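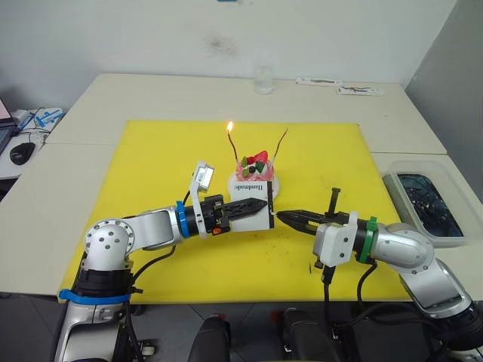
Print this page | E-mail this page

Stostano Suspends Two-Arm Handling Cell After Grip Force Fault

ROSDALE, June – Stostano has suspended bakery packaging trials on its Azimi two-arm cell following a grip force fault. During a box transfer, the left gripper kept closing for 12 seconds after the stop command. No one was injured.

The fault was traced to firmware supplied by Jurau. Logs from 588 cycles show the same delay in 31 of them. Operators should cut power at the main switch and should not rely on the software stop. Revised firmware is under test.

Print | E-mail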